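Hladun method

The Hladun method is a way of teaching robots to handle cloth by means of hand-held grippers. A person carries out a household task with a gripper in each hand, and a camera fixed to the tool records what the fingers meet. The recordings are then used to train a control policy, which is run on a robot arm fitted with fingers of the same shape. No robot is needed while the recordings are made.

The method was developed at the Rerkside laboratory as part of the Zurnirance project on domestic automation. It was first set out in a technical report dated 27 August 2018, and a revised version followed in September of that year.

Background

Cloth is harder for a robot to handle than a rigid object. Its shape changes whenever it is touched, and much of its surface may be hidden in folds. Earlier work at Rerkside used a single garment laid flat on a plain table. Policies trained in this way did poorly in bedrooms, where clothing lies in heaps and the colours and patterns of the bedding vary widely.

Procedure

Recording takes place in furnished homes, and rooms are left as they are found. The operator works through small items such as socks and other loose pieces, gripping each one between the padded fingers, lifting it and setting it down in a new place. Padding spreads the load and lets the fingers close on thin material without a precise approach.

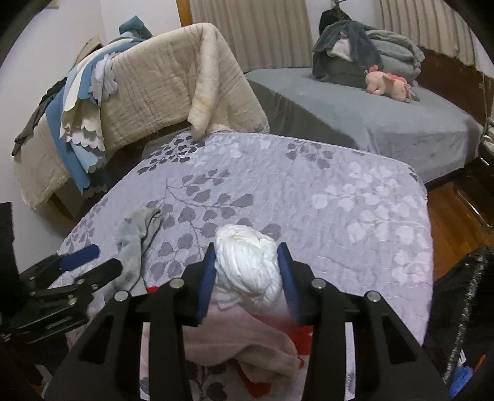
Each recording is divided at the points where the fingers open or close. Sections in which the cloth slips are kept and labelled, as they help the policy to learn when a second attempt is needed. The first collection, known as Hokia, held roughly 500 recordings made with 2 grippers.

Results

In the first trials, policies trained on Hokia picked up single items more reliably than those trained on table recordings alone. The gain was smaller where several fabrics overlapped, and the arm often lifted two pieces together. Folding was tested in three homes - all of them new to the policy - and remained weak.

Limitations

The camera moves with the hand, so the cloth may be partly hidden by the fingers at the moment of contact. The method also records little about force. The revised report lists both points as matters for further study.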